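Golska Kitchen Gallery – Glass and Table

Welcome to the gallery of our small rented kitchen in Golska. We cook here together since December, and I wanted to show the things we use most. The selection is from me and Pushpa Bhatt, and Marleny Huanca corrected my spelling. The page was put together on March 8, 2018, and new pictures will come when we have time.

If you want to know where something was bought, please write to Akash Garg. He keeps the receipts – also the very old ones.

The glass pitcher
Clear glass with measurement marks printed on the wall, with our light wooden table behind it. From the other side of the glass you read the numbers mirrored. I use it for soup stock and for pancake batter.

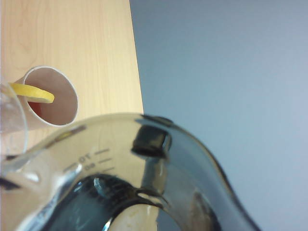
Back to all galleries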